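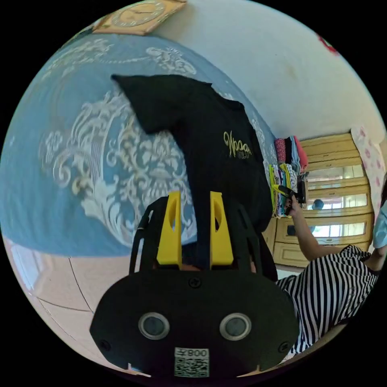 Which items does the Vimmont Clothes Storage set cover?

Clothing and household cloth kept in bedrooms, recorded by item type, fold, and storage place, with a separate table for the furniture the items are stored in or on.

2026-05-25
By Ehlers, documentation

Vimmont Clothes Storage, version 2

Summary

Vimmont is a written inventory of clothes and household cloth as they are kept at home: in wardrobes, on shelves, on rails, on hooks, over chair backs, and on beds during sorting. Each row describes one item at one point in a tidying session. The set was compiled for work on home storage, wardrobe planning, and the wording of tidying instructions. It is maintained at Ravora and documented by Ehlers.

The release has 1,091 item rows. Of these, 958 have a confirmed final storage place. The rest were still on the bed, on a chair, or in a pile when the session closed, and their final_place field is empty. An empty field means the item was not put away during the session. It does not mean the item has no usual place.

Contents

items.csv – one row per item per session
furniture.csv – one row per piece of furniture or fixed storage point
sessions.csv – start and end state of each room
terms.txt – the controlled word list
CHANGES.txt – edits between releases

All files are UTF-8, comma separated, with a header row. Line endings are LF. Text fields that contain a comma are quoted.

Fields in items.csv

item_id: text, unique within the release. IDs are not reused when a row is withdrawn.

session_id: text, matches sessions.csv.

type: one term from the garment list or the cloth list. Garments are recorded at the level of shirt, trousers, dress, skirt, knitwear, sock, underwear, outerwear, or scarf. Household cloth is recorded as sheet, pillowcase, bedspread, towel, curtain, or cloth_other. Use cloth_other for a folded piece whose type could not be determined.

main_color: one term. For a patterned item this is the ground color, with the pattern given separately.

pattern: plain, striped, checked, dotted, floral, scroll, mixed, or unknown. Striped items also take a direction (vertical, horizontal, diagonal) in pattern_note, read with the garment held as worn.

lettering: yes, no, or unclear. There are 218 rows with the value yes. Printed, woven, and embroidered lettering all count. Care labels and size tabs do not.

lettering_text: the text as read by the recorder. Script lettering on a folded item is often only partly legible, and the field should be treated as a reading with errors. Doubtful characters are replaced with a question mark.

state: flat, folded, hung, bundled, or loose. A stack is recorded item by item where the items can be separated, and as a single bundled row where they cannot.

start_place and final_place: match place_id in furniture.csv.

Furniture and storage points

Wardrobes account for most of the storage rows. A wardrobe is entered once as a piece of furniture and again for each usable part: rail, shelf, drawer, floor, top, and door. Doors are included because clothes are frequently hung over them. Mirrored doors carry the flag mirror = 1, which has no effect on storage but helps match a written room description to the correct piece.

Beds are entered as storage points with the type temporary. A bedspread is an item when it is being folded or changed and part of the bed when it is in use. The same rule applies to curtains, which get an item row only if they were taken down.

Material is given in broad terms (wood, metal, cloth, plastic, other). Finish is given as light, dark, or painted. Recorders did not identify the species of wood or the kind of board, and those details should not be inferred from the finish.

How the rows were written

Each session covers one room. The recorder notes the start state, then writes a row as each item is picked up, and closes the session with a short end state. Sorting follows the order the household prefers. Some people empty the whole wardrobe onto the bed first. Others work one shelf at a time and never use the bed. The method is stored in sessions.csv as empty_first, shelf_by_shelf, or mixed.

Folds were not standardized. A shirt folded in thirds and a shirt folded in half with the sleeves tucked are both folded. The fold_note field holds extra detail and is blank in many rows.

Colors were judged by eye in the light of the room. Navy, black, and dark gray are the least reliable terms, particularly for knitwear in rooms with a bright window behind the wardrobe. Where two recorders disagreed, the darker term was kept and color_check was set to 1.

Changes from the first release

The term "heap" has been merged into bundled. Rows that used it were edited in February, and the old term is kept in state_old.

Bed linen was moved out of the garment list. Queries that filter on garment = 1 will return fewer rows than before.

The Fuvolau sessions were added. These rooms have less hanging space and more open shelving, and the share of folded items is higher as a result. Users comparing the two releases should filter on source before drawing any conclusion about folding.

Several duplicate place IDs for wardrobe tops were removed.

Known problems

Socks are under-recorded. Many recorders entered a drawer of socks as one bundled row.

Hangers are not recorded. An item with the state hung may be on a hanger, on a hook, or directly over a rail. The hook and rail cases can be separated through final_place, but an item draped over a rail and an item on a hanger have the same value.

Clothes hanging in a close group are hard to assign one by one. In those rows the pattern field is often mixed, even where each garment on its own would be plain.

The word "closet" appears in early notes as a synonym for wardrobe and also for a built-in recess. The notes were left as written. furniture.csv uses wardrobe for freestanding pieces and built_in for the rest.

Suitable use

The set is suited to checking storage vocabularies, drafting tidying checklists, and estimating how much shelf space folded clothes need compared with rail space. It is not a sample of any population and should not be used to state how households in general store clothing. It holds no prices, sizes, or fiber content.

Loading

Read items.csv first and join to furniture.csv on final_place. Use a left join. An inner join drops the rows with an empty final_place, and most reported mismatches in the row total come from this. Place IDs are text – leading zeros are significant and some spreadsheet programs strip them on import.

Corrections

Send the item_id, the field, the current value, and the proposed value. Corrections to lettering_text should give the full string, with a question mark for any character still in doubt. Accepted changes are listed in CHANGES.txt with the next release.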